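Gorkport Psalm Dispute

The Gorkport Psalm Dispute was a long quarrel within the parish of Gorkport over whether psalms should be sung unaccompanied, as they had been for 106 years, or with the harmonium bought from a chapel in Kimaro. It is remembered mainly for its length, which exceeded that of several actual schisms.
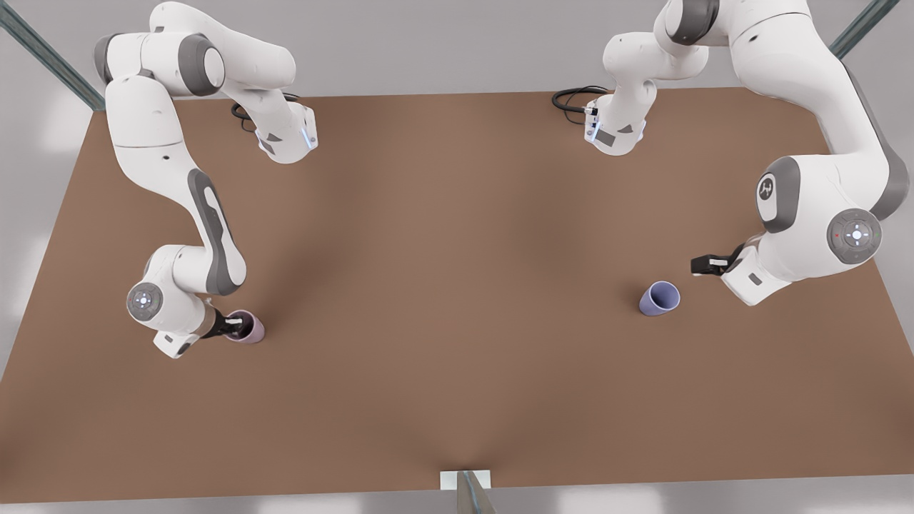
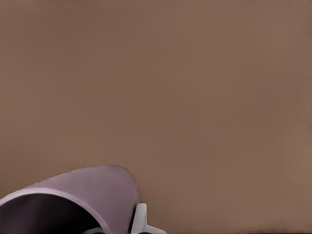

Akinyi Owino wrote in a letter to the parish magazine that she had attended under both arrangements and found the sermon equally hard to hear. Her letter drew 28 replies, most of them about the sermon.

Background

Unaccompanied singing came to Gorkport from the hill congregations near Wovasgate, where a precentor gave out each line and the people sang it back at whatever speed suited them. A full psalm could take most of the morning. Supporters called this reverence - opponents had lunch to think of.

The vote

A ballot was held one November. Of those entitled to take part, 259 did so, and the harmonium won narrowly. The losing side asked for a recount, then a day of fasting, then another recount. Some families left to worship at Plutulville, only to find that the church there had owned an organ for years and was rather proud of it.

Later practice

Under the eventual settlement, the early service is sung without accompaniment and the later one with it. Both draw on the same psalter. The harmonium has since lost the use of its lowest notes, and an appeal for its repair remains open.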